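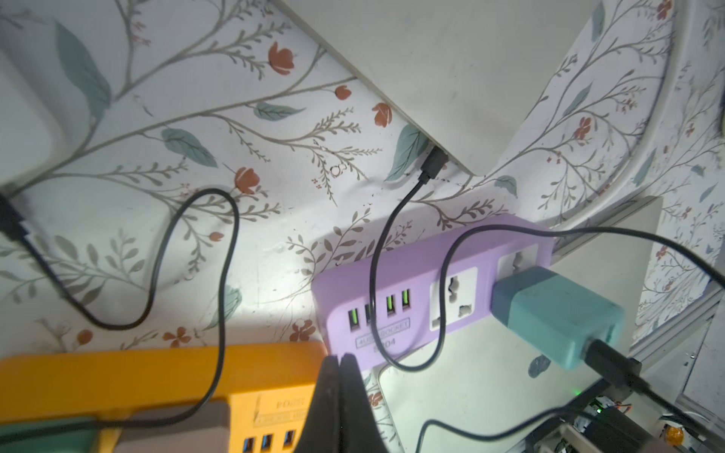

4. Wrist camera and gripper node — first run

Do section 3 first. If the joint limits aren't loaded the node starts anyway and moves on defaults.

4.1 Close the gripper fully before starting the node. It takes the closed tips as zero, and an open start gives you a wrong offset all session.

4.2 Start the driver, then the Trolteck bridge. In that order. Wait for "bridge up" in the log.

4.3 Open the viewer and pick the wrist stream. Fingertips should sit bottom centre, pointing up. If they come in from the top, set flip to 1 and restart the viewer only.

4.4 Run the finger mask. Both fingers should go solid grey right to the tips. Black cable passing close to the fingers sometimes gets swallowed by the mask — drop the mask margin to 3 and run it agian.

4.5 Load the socket model (Huson, build 331). Older builds only know upright strips and will miss one lying upside down to the camera.

4.6 Check the labels. Sockets and USB ports are separate classes. A socket with a charger in it must read "occupied". Lit ports can come up as status lights, fix by hand for now.

4.7 Set approach height to 17 mm, speed to low. Save the profile.

Note: cable tracing is still patchy where one cable crosses another. Planner treats any crossing as a no-go area, so expect long detours or "no path". Not a fault.

Note: patterned backgrounds need the texture filter on. Off by default, dont know why. Ask Svyatoslav Ivanyshyn before changing the default in the shared config.

CAUTION: Stop in the viewer pauses the planner only. The arm finishes its current move. Use the hardware stop if your hands are anywhere near.

CAUTION: never run 4.4 with the arm enabled

4.8 Enable the arm. Go to section 5.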